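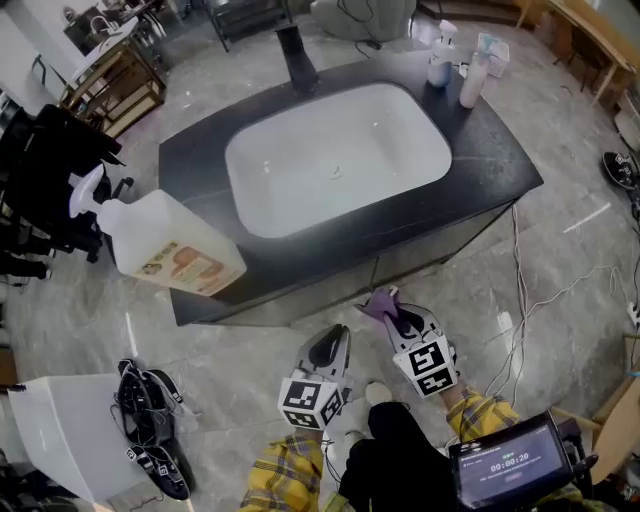 Vanity 2, Guest Bathroom, Stirnelari

Dark stone top with faint gray veining, white rectangular basin with rounded corners, slim black faucet at the back edge. Spray jug at the left front, purple cloth at the cabinet face.

About this gallery

Page updated 23 Sep 2025. Stirnelari is a rental property fitted out by Sultent. The bathrooms were finished in February and have been on a fixed cleaning schedule from the first booking. The notes below apply to the vanity shown and to the other units of the same pattern, listed as Ollier 600 in the fit-out schedule.

Notes on the top

Nominal cabinet width is 600 mm. The stone overhangs slightly at each end, for a finished width of 617 mm. Sealed on site before the faucet was set. Reseal when water no longer beads near the faucet base.

Dark polished stone shows mineral residue sooner than light stone. Wipe the top after the basin, using a clean side of the cloth. No vinegar, no scouring powder.

Notes on the basin

White, glossy inside, drain near the middle. Spray the walls first, leave for up to 5 minutes, then rinse toward the drain. Dry the rim where it meets the stone.

Notes on the cabinet

Dark glossy base with a vertical seam between panels. Spray the cloth, never the panel. Liquid that runs into the seam will lift the edge finish over time. Wipe top to bottom and finish with a dry pass.

Items kept on the counter

Two pump bottles, one white and one pale pinkish white, and a small white plastic basket, all on the right side. Lift them, wipe underneath, return to the same corner.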